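Hotitz退货分拣线启用机械臂 夜班岗位将作调整

本站消息 物流服务商Hotitz日前在Drusholm分拣中心的退货车间启用机械臂抓取工位,由机械臂从金属料箱中逐件取出混放的小件商品,交给后面的扫码环节。公司表示,这一工位目前只处理家居、文具和园艺类小件,服装、鞋类和玻璃制品仍由人工分拣。

Drusholm分拣中心主要承接网店退货。顾客寄回的包裹在收货口拆开后,商品按大小粗分,小件统一倒入料箱,再由分拣员一件一件拿出来,找到标签,扫码,判断是否可以重新上架。车间每天经手的小件退货为3000件,春季园艺用品和开学前的文具退货集中时,料箱往往要在过道里排队。

退货与出货不同。出货时同一箱里多半是同一种商品,位置和朝向都比较固定;退货箱里什么都有,有的带包装,有的没有,有的标签压在下面。车间此前用过一套带吸盘的设备,对付纸盒还可以,遇到带手柄的工具或者表面不平的东西就吸不住,后来停用。这次启用的工位改用夹爪,软件部分由Nghiêm提供,负责识别箱内物品并给出夹取的位置和角度。

负责该工位的车间组长说,最难办的是透明的东西和细长的东西。透明塑料在灯下反光,系统有时会把反光的地方当成物品的边缘;细长的东西贴着箱壁躺着,夹爪伸下去容易先碰到箱壁。“人伸手进去,摸到什么就拿什么,拿歪了换个手就行。机器要先想好从哪里下去。”这位组长说。

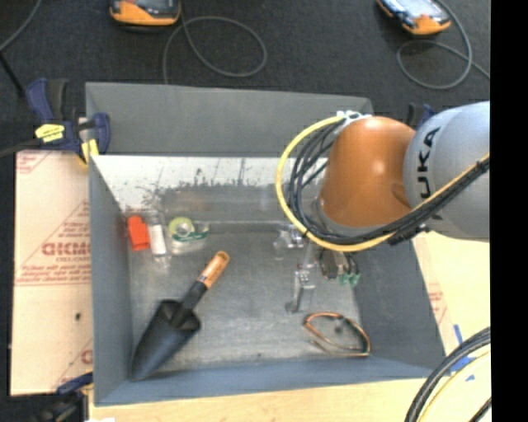 金属料箱内散放着手铲、胶带座等小件,KUKA机械臂从右侧伸到箱口上方。

按照现在的流程,料箱送到工位后先由操作员看一遍,把明显破损、漏液或者带尖刃的东西挑出来,再按下启动按钮。机械臂每次取一件,放到扫码台上。扫不到标签的商品会转到旁边的人工台,由分拣员翻面、拆袋或者手工录入。系统连续几次夹取失败,工位上的黄灯会亮,操作员过来处理,可以把物品拨开,也可以直接拿走。

公司没有公布机械臂的抓取速度。车间人员介绍,单看每一件用的时间,熟练的分拣员目前仍然比机器快,差别主要出现在后半夜。人到那个时段动作会慢下来,机器的节奏前后一样。白班因为有人手顶着,机械臂更多用来消化积压的料箱。

工位调试用了2个月。其间分拣中心从历次退货中挑选物品,最多时在一个测试批次里放了100种商品,包括园艺工具、胶带、小瓶罐和塑料玩具。调试人员把这些东西按不同的组合放进箱里,记录哪些能夹起来,哪些夹起来之后会滑落,再由Nghiêm的工程师修改夹取的设置。车间组长说,有些问题是分拣员先发现的。例如手铲一类的工具,铲面弧度大,从铲面下手不稳,从木柄中段下手又容易一头沉,最后的办法是让夹爪靠近铲面与手柄相接的地方。

受影响最直接的是夜班。退货车间夜班现有分拣员20人,公司计划在机械臂运行稳定之后,把其中一部分人转到质检和重新包装岗位,其余的人继续做人工分拣,并轮流看管机械臂工位。公司人事部门表示,这次调整不涉及裁员,转岗人员的基本工资不变,夜班补贴按照实际排班计算。

对于补贴一项,车间里有不同的看法。质检和包装岗位大部分排在白天,从夜班转过去,每个月到手的钱会少一些。一名在退货车间工作多年的分拣员说,她愿意上白班,家里孩子能照顾到,但是希望公司给一段过渡时间。另一名分拣员则不想转岗,他的理由是住得远,夜里开车上班路上不堵,白班通勤时间要长得多。

员工代表已经就此向公司提出书面意见,主要内容是转岗以自愿报名为先,报名人数不够时再由公司安排;转岗后的头几个月保留一部分夜班补贴;看管机械臂的人员应当列入技术操作岗,薪级相应上调。公司答复说,自愿报名的做法可以接受,补贴和薪级问题还在商量,预计10月之前给出方案。

看管机械臂需要参加内部培训。培训分两部分,先在会议室讲安全规定和报警信号的含义,再到工位上跟班。首批参加培训的都是夜班分拣员。他们学习的内容包括怎样安全停机、怎样检查夹爪有没有松动、料箱放偏了怎样重新固定,以及在什么情况下不能自己动手,必须叫维修人员。按规定,机械臂没有完全停下并且锁定之前,任何人不得把手伸进料箱。

一名完成培训的操作员说,刚开始最不习惯的是等。以前箱子到了面前就动手,现在要看着机器一件一件拿,看到它对着一件东西反复试,会忍不住想去帮忙。“得忍住,按停机,等灯变了再过去。”他说,另外站的时间并没有少,只是弯腰少了。以前掏箱底的东西要把半个身子探进去,一个班下来腰很酸,现在箱底的东西大多由机器取。

弯腰和重复动作一直是退货车间员工反映较多的问题。分拣中心去年给人工台加装了可以调节高度的支架,情况有些改善,但料箱本身较深,取底层物品仍然费力。公司安全主管表示,机械臂工位启用之后,将对夜班员工的腰部和手腕不适情况做一次登记,与启用之前的记录比较,结果会贴在车间公告栏里。

也有员工提到工作量的分配问题。机械臂拿走了容易夹的东西,剩到人工台的多是标签损坏、包装缠在一起或者形状特殊的商品,每一件花的时间比过去长。如果还按照原来的件数考核,人工台的成绩会显得难看。分拣中心已经暂停人工台的计件排名,改为只统计差错,何时恢复、按什么标准恢复,尚未确定。

在网店客户方面,分拣中心称暂时不会调整收费。一家销售园艺用品的客户表示,他们更关心商品在分拣过程中有没有新的磕碰。目前经机械臂取出的商品,由质检台抽查外观,夹痕和掉漆单独登记。调试初期出现过塑料外壳被夹出印子的情况,夹爪的力度后来作了调整。

Hotitz在其他地点也有退货业务,是否会安装同样的工位,公司称要看Drusholm的运行情况。车间组长说,眼下先把夜班的排班表定下来,下一批培训名单也在收集,愿意参加的员工可以到车间办公室登记,白班员工同样可以报名。

机械臂工位每天清晨6时停机,由维修人员清理料箱和扫码台,检查线缆与夹爪,白班交接完毕后重新启动。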